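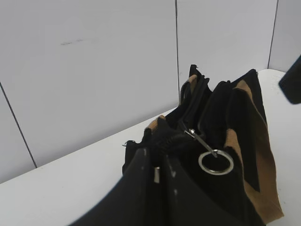

4. Packing and carrying the Manalo sewing machine

Read this section before you take the machine out of the house for the first time. The steps are the same for the Manalo and for the older Tastura model.

4.1 Preparing the machine

1. Turn the power switch to OFF and pull the plug from the wall.
2. Turn the handwheel toward you until the needle is in its highest position.
3. Remove the thread and the bobbin. Put a small piece of cotton cloth under the presser foot and lower the foot on it.
4. Slide the extension table to the left and take it off.

CAUTION: Never lift the machine by the thread guide or by the handwheel. These parts are not made for the weight.

4.2 The accessories

Needles, feet and the small screwdriver go in their box, and the box goes back inside the extension table. The foot pedal is packed separately. Wind the cord loosely, in a circle as wide as your hand. 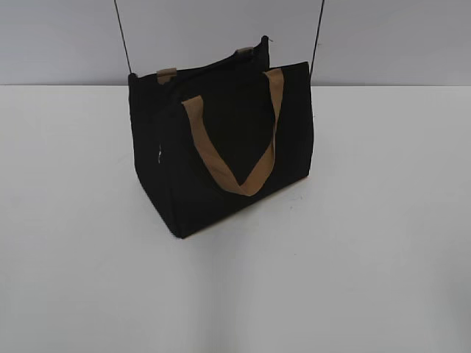 Can I carry the foot pedal in the same bag as the machine?
It is better to use a second bag. The pedal is heavy for its size and can scratch the cover of the machine during the trip.

4.3 Setting up in a new place

1. Choose a table which does not shake. Press on each corner with your hand to test it.
2. Leave the space of one hand behind the machine, so the cloth can move freely.
3. Connect the pedal first and the power cord after it.
4. Sew a short test line on a piece of waste cloth.

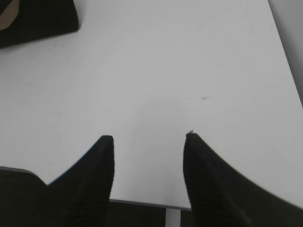

White tabletop, seen from above.

NOTE: If the machine was in a cold car, let it stand for almost 3 hours before you switch it on.

4.4 Care of the carrying bag

Empty the bag after each trip and shake out the threads. Wipe the inside with a damp cloth and leave it open until it is dry. Do not put it in the washing machine. 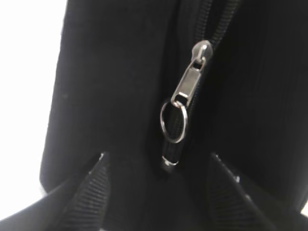

A zipper which runs hard can be helped with a little candle wax. Rub it on both sides, then open and close the zipper 4 times. Do not use sewing machine oil, it leaves stains on the cloth. Spare bags can be ordered from Flornell under part number 1416.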